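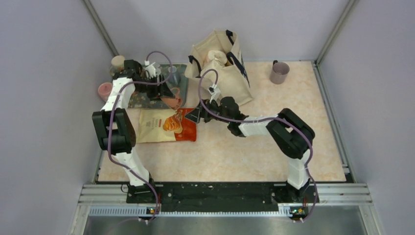 I've got a thing about the ten minutes after the shopping comes in, because that's when my kitchen either stays sane or goes to pot for the rest of the evening. For years I put bags down wherever there was a gap and then wondered why the rice was living with the tea towels. These days it all goes through the table first. You can see the sort of set-up I mean: tote bag, a packet of food waiting for its place, and the tray with the pink mug. The tray is the bit I'd fight for! Anything that belongs with the tea things goes on it and travels in one trip, instead of me wandering back and forth with a mug in one hand and forgetting what the other hand was for.

Emptying the bag

Take everything out before you put anything away. I know it's tempting to run off with the frozen peas (fine, run off with the peas) but everything else can wait. Then give the bag a good shake over the sink. Mine once gave up a clove of garlic, 2 receipts and a Prinico voucher that had run out in July.

If your bag won't fold nicely, roll it from the bottom and tuck the handles round. I keep rolled ones in an old Kutirex biscuit tin by the back door, and they do get used now that I can find them.

Packets

Old ones to the front, new ones behind, every time. When I open something I write the month on it in marker and squash the air out before I peg it shut. Wooden pegs are best, the plastic ones ping off and end up under the cooker. Half packets all live together in one basket, and I have to look in there before I'm allowed to open another.

Mugs on trays

If yours slide about, put a damp cloth underneath, wrung out well. I tried one of those Rallodska grip mats and it was all right, but it curled up at the corners after 15 washes or so it felt, and the cloth was free. Handles all pointing the same way too, if you're carrying it through a doorway. I chipped my favourite on the door frame and I'm still cross.

Next time I'll do the cupboard under the sink, once I've been brave enough to open it.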